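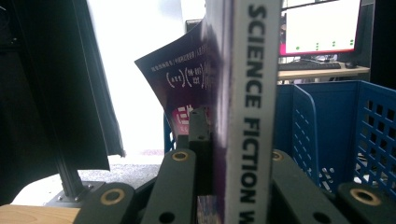
Qistina Liew maintains that a space opera needs an empire, a princess and at least one door that hisses, and most definitions of the genre get no further. Space opera is adventure fiction set among the stars, and the name began as an insult.

The Henidia novels are typical. They open in 2073 on the mining moon of Grultbridge, and the cast spends 90 pages arguing over a treaty before anyone fires at anything.
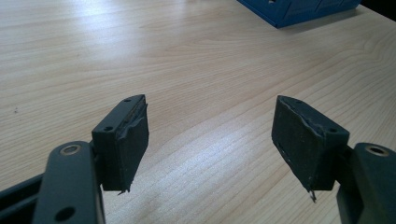 Later volumes move to Odport, where the treaty is argued over again by the characters' grandchildren. Fans consider this the good part.

Comments

Odport is a planet, not a moon. Please fix.

The article doesn't say it's a moon.

Skip book 4.

We use cookies. Continuing to read means you accept them.

Contact | Copyright | Back to top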